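Clerko opens its sorting room to the public in June

Mixed boxes, metal bins and a lot of very small bricks: Clerko, the toy and household reuse shop on the Verschueren yard, is opening its back sorting room to visitors for the whole of June, and we couldn't be happier about it!

The sorting room is where every box of odds and ends goes before anything reaches the shelves. Until now customers have only seen the far end of the job, the tidy tubs of blocks by colour, the jars of hairslides, the rack of brushes and combs. What comes in looks nothing like that. People clear out a bathroom cupboard and a playroom on the same afternoon, and it all arrives together in one carrier bag (often with a sock).

Last year 2000 boxes came through the yard door, and 243 of them were what the team calls "proper mixed", meaning that toys, bathroom bits and kitchen bits had to be separated by piece. Those are everybody's favourites, and they are the ones visitors will be working on.

"I could stand at a bin all day," says Marijke Meijer, who runs the sorting room. "You tip in a bag and there's a building block next to a hairbrush next to something see-through that you have to turn over before you know what it is. Children are much better at it than we are. They spot the odd one straight away, and they remember which set a brick belongs to when we've all given up."

What visitors will do

Each session lasts 45 minutes and starts at the long bench, where a box is opened and the big things come out first. Smaller pieces go on to the sheet-metal bins. These have sloping sides, so that bits slide down to the flat floor and don't hide in the corners, and they have seen years of use. The paint is scuffed, the floors are scratched pale and we wouldn't swap them for new ones. Plastic tubs were tried for a while and cracked.

From the bins everything is sorted by kind: blocks and figures, brushes and combs, clear plastic, and a last tray for mysteries. The mystery tray is kept all month and its contents will be laid out on the front counter at the end, with a small prize for anyone who can name the most pieces.
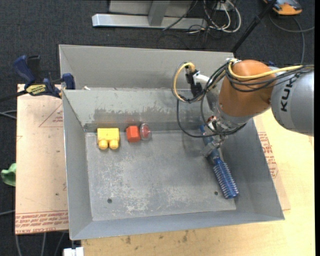 Blocks are then washed in net bags at the Jurkard laundry next door, dried on racks and sorted once more by colour. Yellow always runs out first in the shop, so please do look in the bottom of your own toy box before you come. Brushes are washed by hand, and any with missing or flattened bristles go to the craft shelf, where they are very popular for painting and for cleaning bike chains.

Finished tubs are weighed and packed for the shop or for the 86 playgroups and schools on the Mekura sharing list, which take blocks free of charge. New groups can join the list at any time during the month by asking at the counter.

Sessions and booking

Sessions run at 10 am and 2 pm while the shop is open. There are 206 places in all, they are free, and under-tens should bring a grown-up. Wear sleeves that roll up. The room is on the ground floor with level access from the yard, and there is a lower bench for smaller sorters and for anyone who would like to sit.

Places can be booked at the Clerko counter. Donations are welcome on the day, mixed or unmixed, washed or unwashed, but please leave batteries and glass at home.

Press visits: ask for Marijke Meijer at the shop, mornings are best.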